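Shell startup takes forever after moving my config

kibet_b
Dec 30, 2024
I moved my zsh config to a new laptop and every new tab takes nearly 5 seconds to give me a prompt. On the old one it was instant. The file is 195 lines, mostly aliases and a few plugins. Where do I start?

lawalk
Put zmodload zsh/zprof on the first line and zprof on the last, then open a tab. It prints what took the time. Usually it's nvm or compinit running twice.

garba_y
I'd skip the profiling. Delete the plugin manager and source the two or three plugins you use by hand. I did that in November and haven't missed it.

lawalk
He doesn't know yet that it's the plugin manager. Measure first.

tmizuno
Agree with lawalk. Also check whether your prompt theme runs git status in a huge repo. Mine did that in our Pesura checkout. Switching to an async prompt fixed it.
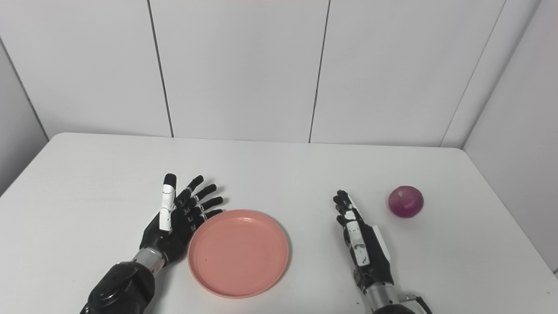
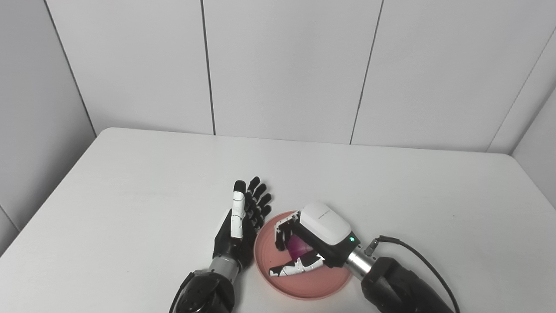
Pink plate on the white table, both shots

kibet_b
Ran zprof. compinit gets called twice, and nvm is most of the rest. The theme barely shows up.

garba_y
And who calls compinit the second time? I bet it's the plugin manager.

kibet_b
It is, yes. I removed my own call and kept the manager for now.

lawalk
Good. Lazy load nvm next. Wrap it in a function so it only gets sourced the first time you type nvm or node.

kibet_b
Did that. Prompt comes up right away now. Thanks all.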